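Notes from the sorting room

I've been on the returns line at Dunddale for long enough that my hands know the job better than I do. A bin comes in, you tip it, you pick through the odds and ends, you decide what's scrap and what goes back on a shelf. So when Afiq Kwok stopped by my bench in March and told me we'd be getting a robot arm for the small parts, I had two thoughts. One was "great, my thumbs hurt." The other was "okay, so what do I do all day?"

A few of you have asked how it's going, so I said I'd write something for the newsletter. (Cormac Ní Mhurchú said to keep it to a page. We'll see!)

The arm picks mixed metal bits out of a gray bin, one at a time. The software side is called Prasance, and I spent my first two weeks with it mostly learning how to tell it that it was wrong. It would go after a scratch on the bottom of the bin like it was treasure. Or it would get two pieces that had hooked together and carry them off very proudly as one. Every time, I'd mark the pick on my screen and we'd go again. By the end of the first month we had logged 2,223 picks, and I'd looked at every single one of the bad ones.

What changed for me is mostly the kind of tired I am. I used to go home with sore hands and an empty head, and now it's the other way around. I'm up and down from the screen, I'm deciding what goes in the bin and how full, and I've gotten picky about lighting, which I never cared about before in my life. Shiny parts are still the worst. I can spot a clear bit of something against bare metal from across the room and the arm just doesn't see it the way I do, so those still come to me by hand.

The thing I miss is talking. Four of us used to stand at one table and go through a shift's worth of parts and everybody's weekend. Now two of us are on the arm and two are over in Nugroho, and we only catch up at the 10:15 break. I brought this up at the last floor meeting and Afiq wrote it down, and we're trying a swap every other week so people rotate through both rooms. I like it so far, though my locker is now in the wrong building.
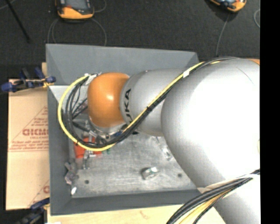 The arm over the parts bin, small-parts station, Dunddale.

Pay grades came up too, and I know that's what half of you skipped down here for. Anyone who finishes the station training moves to the Skeletti rate, same as the folks who run the packing cell. It's 200 questions on a tablet and then a supervised shift, and I promise the questions are easier than they sound. I passed, and I still call the emergency stop "the big button."

Next up is a second bin size, and then we try it on evenings. If you'd like to come watch for a bit, mid-afternoon is best, and bring your safety glasses so I don't have to lend you mine again.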